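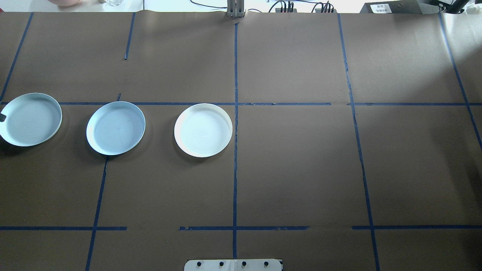 Three plates and the taped bench, Dinden workshop

About us

Dinden is a small workshop in Kodby. We set up, look after and mend bench-top robot cells. Mostly for labs, colleges, a few small kitchenware makers. Started in a rented unit with one bench, now we have 3 and a proper parts store.

The cell we get asked about most is Dinu, our plate handling bench. Brown kraft paper over the tabletop, blue painter's tape for the grid, arm bolted down at the edge. Cheap stuff and we like it that way. Paper gets torn or greasy, you pull it off and lay a new sheet. Tape lines go wavy after a while — fine for placing crockery by eye, not fine for calibration, so we keep a separate steel plate for that.

How we look after it

Mounting screws first, every visit. If the base has shifted even a little then everything taught on that bench is out and you can waste a whole afternoon blaming the software. We have done this.

Then cables. Look for rubbing where they loop up off the bench, check the connectors are pushed right home. Then the grid, retape any line thats lifting. Then plates. We run shallow rimmed ones because the rim is the awkward bit, and we use more than one colour as pale plates can fool a camera set up on one shade only.

Full service is every 3,000 cycles, or sooner if the arm starts to sound rough. Gripper pads we swap when they go shiny. Keep the old ones for a week in case the new set is a bad batch.

Repairs

Send it in or we come to you, up to 50 miles from Kodby. Further than that, ring and ask. Most faults are a cable or a loose joint. We stock 19 of the usual spares, the rest we order from Irton and that can take a few days. You get a written note of what was changed and the old parts back if you want them.

Training

Half-day sessions on your own bench, restarting in September. Bring whoever will acutally be using the cell, not just the manager.

Visits to the workshop by appointment — parking is round the back.

Page last updated November 23, 2021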